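FOR IMMEDIATE RELEASE
Sep 19, 2021

Trovcombe Shared Workshop Opens Its Home-Built Gripper Plans to All Comers

FIVODTHORPE – The members of the Trovcombe Shared Workshop are very happy to announce that the full plans for Cowie, the hand-held two-finger gripper they have been building on evenings and weekends for nearly 54 weeks, are now free for anyone to download, print, and improve upon.

Cowie began as a sketch by longtime member Konrad Kofler, who wanted a gripper that a person could carry around the house and try out on everyday clutter before bolting anything to an arm. The sketch went through five rebuilds, a good many stripped screws, and one long argument over finger pads that is still going on at the back bench.

"We're hobbyists, and we wanted something you could put together at a kitchen table with your kids looking on," said Kofler. "I must have made 1048 little changes to the linkage file – my wife stopped asking – and I'd love for somebody else to make the next one."

The download includes the print files, a parts list, wiring notes, and a booklet of practice tasks for the home. Vokora, the Fivodthorpe hardware shop, is stocking the pins and fasteners and will cut cable to length for builders who bring in the list.

The first task in the booklet is toy sorting. Rounded, bumpy, and oddly shaped toys all ask something different of the fingers, and a bright-colored bin on the living room floor makes a fine place to start.

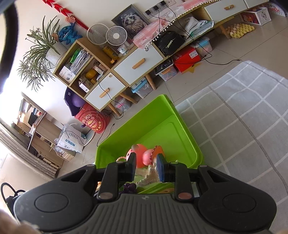
Build Nights

Beginner build nights start in November at the workshop, with two benches set aside for families. Tools are provided, and there is usually soup. Places can be reserved at the front desk or by leaving a note in the Cowie box by the door.

Recent News
Laser Cutter Back in Service
Winter Hours at the Trovcombe Workshop
Soldering for Beginners: New Dates Added
Vokora Extends Member Discount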